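Rollach
Wohnen auf Zeit mit Ausstattung

Mitarbeiterin / Mitarbeiter (m/w/d) für Möbelpflege und Wohnungsausstattung in Teilzeit
Standort Brumgate, ab sofort oder nach Absprache

Rollach vermietet und betreut möblierte Wohnungen für Menschen, die einige Monate oder wenige Jahre an einem Ort bleiben. Zum Bestand gehören derzeit 239 Wohnungen in Brumgate und den angrenzenden Gemeinden. Die Einrichtung ist überwiegend gebraucht gekauft und wird von uns selbst instand gehalten.

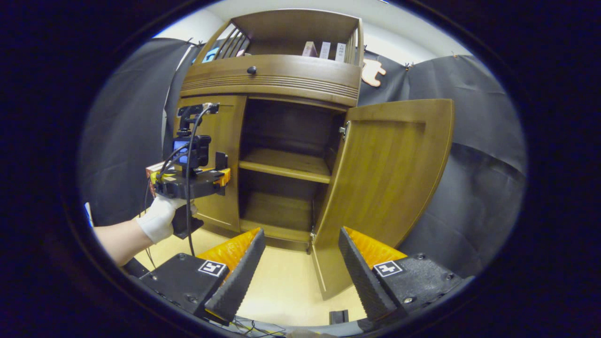
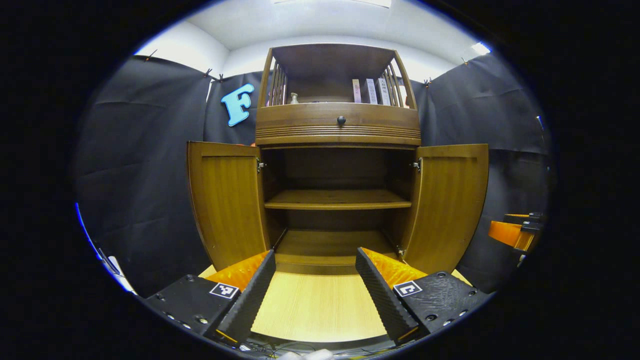 Holzschrank mit offenem Regalteil, Schublade und Türen im Unterteil

Zur Verstärkung unseres Ausstattungsteams suchen wir eine Person, die handwerklich sicher arbeitet und gern zwischen Werkstatt und Wohnung wechselt. Die Stelle ist unbefristet und umfasst 18 Stunden pro Woche. Eine Aufstockung ist möglich, wenn im Frühjahr die neuen Häuser hinzukommen, wird aber nicht garantiert.

Ihre Aufgaben

Sie bereiten Wohnungen für den Einzug vor und nehmen sie nach dem Auszug wieder auf. Dazu gehört die Kontrolle der Möbel anhand der Inventarliste: Scharniere, Schubladenführungen, Knöpfe und Griffe, Stuhlverbindungen, Lattenroste. Kleine Schäden beheben Sie direkt vor Ort. Größere Stücke gehen in die Werkstatt im Hof unseres Büros.
In der Werkstatt leimen, schleifen, ölen und wachsen Sie. Furnierarbeiten kommen gelegentlich vor, Polsterarbeiten geben wir außer Haus.
Sie sichten Angebote aus Haushaltsauflösungen, beurteilen den Zustand der Möbel und geben eine Empfehlung zum Ankauf ab. Bis zu einem Betrag von 500 Euro je Stück entscheiden Sie nach der Einarbeitung selbst.
Sie pflegen die Bestandsdaten in unserer Software Mendovo. Jedes Möbelstück hat dort einen Eintrag mit Maßen, Standort und letzter Reparatur. Der Eintrag wird am selben Tag aktualisiert, auch bei Kleinigkeiten.
Bei Einzügen erklären Sie den Mieterinnen und Mietern kurz die Ausstattung und nehmen Wünsche auf, etwa nach einem zweiten Schreibtisch oder einem Kinderbett.

Was Sie mitbringen

Eine abgeschlossene Ausbildung im Tischlerhandwerk, in der Holztechnik oder in der Restaurierung ist von Vorteil. Wir laden aber auch Bewerberinnen und Bewerber ohne Abschluss ein, wenn sie praktische Erfahrung mit Möbelreparaturen haben und Arbeitsproben zeigen können. Fotos auf dem Telefon reichen dafür aus.
Führerschein Klasse B. Der Transporter ist ein Schaltwagen.
Deutschkenntnisse, mit denen Sie eine Wohnungsübergabe führen und das Protokoll ausfüllen können. Englisch ist nützlich, viele Mietparteien kommen aus dem Ausland.
Körperliche Belastbarkeit. Schränke werden zu zweit getragen, mit Gurten und Rollbrett, aber nicht jedes Haus hat einen Aufzug.
Sorgfalt im Umgang mit Schlüsseln und fremden Wohnräumen.

Arbeitszeit

Die Stunden verteilen sich in der Regel auf drei Tage. Zum Monatswechsel fallen mehr Übergaben an, dann kann es ein vierter Tag werden, der in der Monatsmitte ausgeglichen wird. Der Dienstplan steht zwei Wochen im Voraus fest. Arbeit am Abend oder am Wochenende ist nicht vorgesehen.

Was wir bieten

Vergütung nach Qualifikation, angelehnt an das Tischlerhandwerk der Region
30 Urlaubstage bei voller Stelle, bei Teilzeit anteilig
Arbeitskleidung, Sicherheitsschuhe und Gehörschutz
Zuschuss von 40 Euro im Monat zur Fahrkarte oder zum Dienstrad
Eine eingerichtete Werkstatt mit Absaugung, Hobelbank und eigenem Werkzeugschrank
Vier Wochen Einarbeitung, in denen Sie keine Übergabe allein machen
Auf Wunsch Kurse zu Oberflächen und historischen Holzverbindungen bei unserem Partnerbetrieb Kiani. Die Kurszeit gilt als Arbeitszeit.

Das Team

Im Ausstattungsteam arbeiten fünf Personen, drei davon in Teilzeit. Die Vermietung sitzt im selben Gebäude, so dass sich das meiste im Flur klären lässt. Die Stelle ist der Leitung Ausstattung zugeordnet.

Bewerbung

Bitte schicken Sie uns einen kurzen Lebenslauf und einige Zeilen dazu, was Sie zuletzt repariert oder gebaut haben. Ein ausführliches Anschreiben und ein Bewerbungsfoto sind nicht nötig. Zeugnisse können Sie zum Gespräch mitbringen. Nennen Sie bitte Ihren frühestmöglichen Eintrittstermin.

Bewerbungsschluss ist der 7. Juli. Bewerbungen nehmen wir über das Formular auf dieser Seite oder per Post an das Büro in Brumgate entgegen, Stichwort „Möbelpflege“. Papierunterlagen senden wir nur zurück, wenn ein frankierter Umschlag beiliegt.

Nach dem Gespräch vereinbaren wir einen Probetag in der Werkstatt. Er wird bezahlt und dauert sechs Stunden einschließlich Pause. Eine Rückmeldung erhalten Sie innerhalb einer Woche nach dem Probetag.

Wer sich bereits im April auf die Stelle im Lager beworben hat, kann sich gern erneut melden. Ein Hinweis auf die frühere Bewerbung genügt, die Unterlagen liegen noch vor.

Bewerbungen von Menschen mit Schwerbehinderung werden bei gleicher Eignung bevorzugt berücksichtigt. Das Büro ist stufenlos erreichbar, die Werkstatt über eine Rampe vom Hof aus.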